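Trial participants wanted: teach a pair of robot hands from your own computer

Posted Nov 11, 2021
Location: your place, anywhere in Canada with a decent connection, or our office on the second floor at Van Beek
Time commitment: 4 sessions over three weeks
Pay: $213 on completion, plus transit fare if you come in to see us

We're looking for up to 72 people to try out the Arkska Practice Kit before it goes on sale, and we'd love it if most of you had never touched a robot in your life.

Arkska is a remote-control kit made by us, Wotham, a small company that has spent the past few years building gloves and software for people who operate two-handed robots. The kit lets you move a pair of robotic arms and hands by moving your own. Right now it runs entirely in simulation: you put on the gloves, open the program, and find yourself at a white table with a task to do. No robot gets shipped to your door (sorry to anyone who was hoping), and nothing you do can break anything.

The tasks are small, everyday ones. Open a box. Put something in it. Close the box. If you've ever tried to pick up a coin with mitts on in January, you already have a fair idea of what the first session feels like. By the third one people tend to get oddly competitive about it, and we're hoping you will too!

The task you'll see most is the one we call Box and Block. There's a white box with a hinged lid, a little orange piece, and a blue-grey cube sharing the table with them. Your left hand looks after the lid and your right hand looks after the piece. It sounds like nothing at all, and then you find out how much your two hands normally sort out between themselves without telling you. 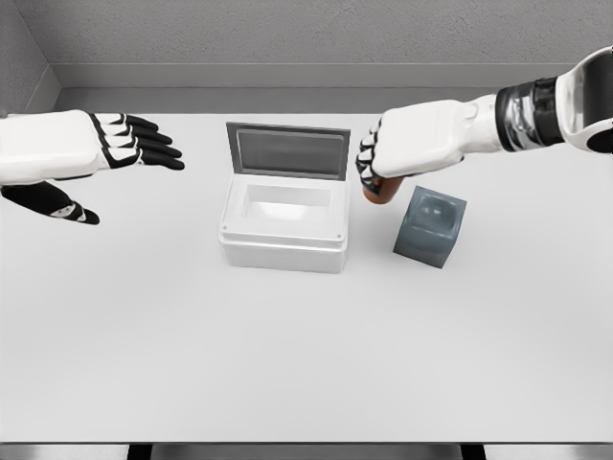

What you'll be doing

Your first session is a video call with one of our trial leads, who will help you get the gloves fitted and the tracking set up. Set aside ninety minutes for this one. A fair bit of it is fiddling with straps.

Sessions two and three are on your own time. You'll work through a set list of tasks, and the program records your hand movements as you go. Repeat any task as often as you like. We want the fumbles as well as the tidy runs, so please don't delete a recording just because you dropped something.

The last session is half tasks and half conversation. We'll ask you what was comfortable and what was maddening, where the instructions lost you, and whether you'd want to use the kit again. This is the part our design team looks forward to. Our spring trial gave us 402 written comments, and the glove you'll be wearing has a different cuff, a different thumb and a much shorter calibration routine on account of them.

Who we're hoping to hear from

Anyone 18 or older who can use both hands for light tasks and sit or stand at a desk for an hour. You don't need gaming experience or a technical background. Some of our best feedback so far has come from a retired upholsterer and a dental hygienist, both of whom had very firm opinions about fingertips.

We'd particularly like to hear from left-handed people. In the Box and Block task the left hand has the lid and the right hand has the small fine work, and we'd like to know whether that division bothers you. A mirrored version is in the works and your comments would feed straight into it.

We'd also like more people with small hands. The spring gloves ran large and we heard about it. There are now five sizes, and we'll send you a paper measuring guide before anything goes in the mail.

If you have arthritis, a tremor or an old hand injury, you're welcome to apply. Tell us on the form and we'll talk through which tasks suit you. You can skip any of them without affecting your pay.

What you'll need

A Windows computer made in the past four or five years, with one free USB port. A graphics card helps, though the simulation will run without one at a lower setting.

A clear patch of desk as wide as your outstretched elbows. Move your coffee. The gloves have no idea it's there.

A home Internet connection good enough for a video call.

If your computer isn't up to it, you can do all your sessions at the Van Beek office, where there are two stations set up and a kettle. The building has an elevator and the washroom on our floor is accessible.

What comes in the kit

One pair of gloves, one tracking bar that sits in front of your keyboard, the cable, a printed setup booklet, and a prepaid label for sending it all back. The booklet is new. Please be as hard on it as you like.

Two practice tables come installed. The first is Box and Block. The second, Grovness, is a longer set with more objects and a timer you can turn off, and it opens up after your second session.

A few tips for Box and Block, from people who've been at it a while. Let the left hand settle on the top edge of the lid before you ask the right hand to do anything. Open your right hand wider than you think you need to, and bring it back out to the side when you've finished with the piece so you can see the box properly. Go slowly on your first few tries — the hands follow you closely, and a quick flick of the wrist comes through as exactly that.

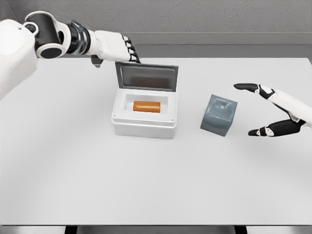 You can change your viewpoint at any time with the arrow keys, and plenty of people find a slightly higher view easier on the eyes. Take a break whenever you want one. The program pauses when you lower both hands to your lap and waits for you there.

Your information

We record hand and finger positions, timing, and whatever you type or say in the feedback parts. We don't record video of you or your home outside the first call, and that call is only recorded if you agree to it. Your movement recordings are stored under a number instead of your name. You can withdraw at any point in the three weeks and ask us to erase what you've done, and you'll be paid for the sessions you finished.

How to apply

Fill in the short form on our trials page. It asks for your hand span, your computer model, which hand you write with, and the times of day that suit you. You'll hear back within a week either way. Kits go out in batches, so if we can't fit you into the first one we'll offer you a place in the next.

Questions can go to Tolera Habte, who runs the trials and answers the trial inbox personally. Tolera did every one of these sessions before we let anybody else near them, and is happy to talk about glove sizes at far greater length than you might expect. If you'd sooner chat by phone, leave your number and a good time to call on the form.

Friends and family can apply too, including people in the same household. Each person needs their own form and gets their own gloves.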